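At Home With: Ngân Bùi and the Dishwasher Question

I got to Ngân Bùi's place in Limbridge at four in the afternoon, and she already had the kettle on and an opinion ready. "You rinse, don't you," she said. I do! I confessed right there in the doorway with one shoe off.

Ngân has been writing her kitchen column, Sornness, for three years now, and the post that gets her the most mail (2500 letters and emails, she keeps them all) is the one on loading a dishwasher. She still sounds a little surprised by that. "I wrote about my grandmother's broth and got a few nice notes. I wrote about where to put a plate and people lost their minds."

So where does a plate go? Bottom rack, she says, all of them facing the middle, and you start from the back. "Hold it by the rim and look at it before you put it in. Scrape it if it needs scraping. Then it goes in standing up, and you leave it alone." Her husband, Hậu Tiêu, yelled from the next room that he has never once been left alone while loading, and she let that go by.

The top rack is where they really disagree. Hậu likes to fill it first, glasses and all, and Ngân wants it pushed in and out of her way until the plates are done. "He pulls everything open at the same time and then there's no place to stand," she told me. They redid the kitchen last November and she fought to get the dishwasher close to the sink, even though it meant giving up a drawer she loved. She misses the drawer. It held 50 takeout menus and a whisk.

I asked if she had any advice for a rinser like me. "Use the short cycle and quit worrying," she said, and poured me more tea. We used two cups and a saucer, and I was not allowed to load them.

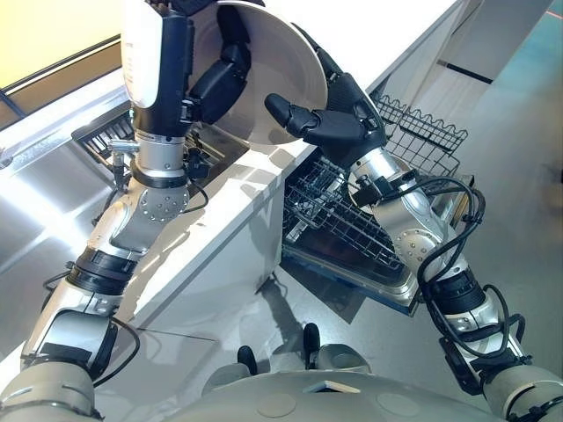

A white plate, held by the rim over the open dishwasher.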